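Prallance abre sus puertas: así fue nuestra jornada de simulación

2025-04-10

¡Qué ganas teníamos de contarlo! En Prallance llevábamos desde enero preparando esta jornada de puertas abiertas y al final pasaron por la nave 361 personas, bastantes más de las que caben cómodas en nuestra sala de demostraciones (pedimos perdón por las colas del café). Vinieron clientes, estudiantes de FP y una delegación de Sturkholm, que se quedó hasta que apagamos las luces.

Yo me encargué de la parte de Prunex, nuestro entorno de simulación para manos robóticas, y confieso que estaba nerviosa.

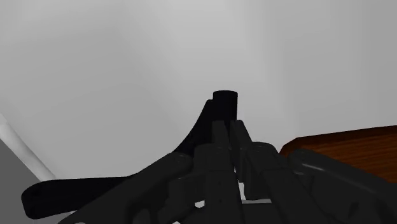 Prunex sirve para ensayar agarres antes de pasarlos a la máquina real, y en la jornada enseñamos un catálogo de 1,428 ensayos que cualquiera podía abrir y girar en pantalla. Los que más conversación dieron fueron los de piezas incómodas, como esa negra de remate cilíndrico y brazo largo y plano, con los dos dedos centrales bien pegados a la parte baja. Un grupo de estudiantes se pasó un buen rato discutiendo dónde pondría cada uno el pulgar – y de ahí salieron un par de ideas que ya hemos apuntado.

También presentamos el acuerdo con Hattori, que usará Prunex en su taller de formación con 86 plazas para este curso. Quien quiera una licencia de prueba puede pedirla en nuestra web; hemos reservado 100 y se asignan por orden de solicitud.

Contacto de prensa: Departamento de Comunicación de Prallance.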